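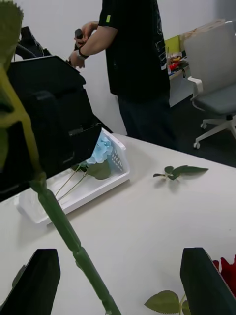

Casual flower sorters wanted (August start)

Hi, I'm Yamila Farías and I look after the artificial flower side of things at Vergara. We hire out silk and plastic flowers for weddings, school formals, shop windows and the odd amateur musical, and we're after a few extra pairs of hands before the spring bookings get silly.

The job is sorting stems, pretty much. Everything that goes out on hire comes back jumbled, hydrangeas in with roses, leaf sprigs that have popped off and gone wandering, and it all has to be put back into white plastic baskets so we can find it again. Blue hydrangea in one basket, red roses in another, loose greenery dealt with separately. We've got 1442 stems on the books at the moment and 413 of those came back from a single job (a very pink wedding, plus a foyer display for Stoltau), so you won't be short of things to do!
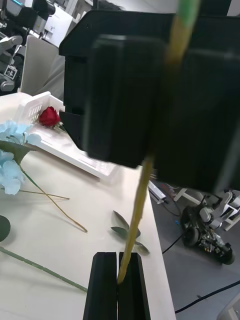

You pick stems up low on the stalk, never by the head. The rose heads can pull off if you tug, and the hydrangeas lose their shape if they get squashed under something heavier. I'll show you all this on your first shift and you'll have the hang of it by morning tea. It's slow, pleasant work and I put the radio on. If you'd rather wear headphones, go for it.

You don't need any floristry experience. I'd love to hear from you if you're a bit fussy about colours, don't mind standing at a table for a fair while, and can tell me when you've found something broken instead of tucking it at the bottom of the basket. Students, retirees, people between jobs, all welcome. Stools are available if standing isn't your thing, just mention it when you write.

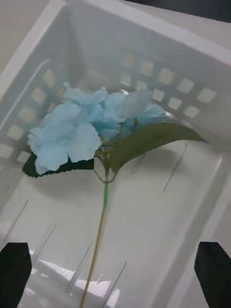 Once a basket is sorted, there's a bit of tidying up to do as well: opening out flattened petals with your fingertips, turning the leaves the right way round and giving dusty ones a going over with a soft brush. Misaki Yoshida does our repairs and she's happy to teach anyone who gets keen on the wiring and gluing. She's been reworking our Kistix garlands and could really use the company.

Shifts are four hours, mornings or afternoons, and you can do up to 25 hours a week. We pay $39 an hour, casual rate, paid fortnightly.

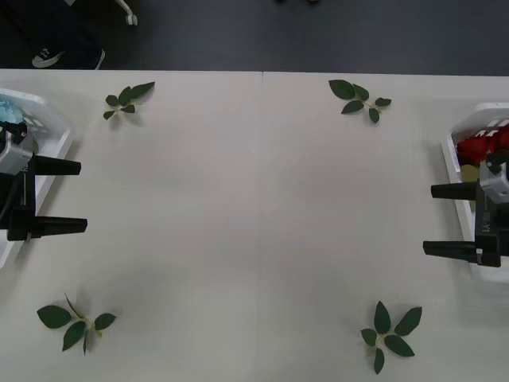
HOW TO APPLY

Send me a few lines about yourself and which days suit you, through the contact form on the Vergara page. Put "flower sorting" in the subject so it doesn't end up with the Vomo catalogue orders. No need for a formal résumé, though attach one if you've got it handy. Applications close July 27, 2019, and I'll ring everybody back the week after, including the people we can't fit in this time.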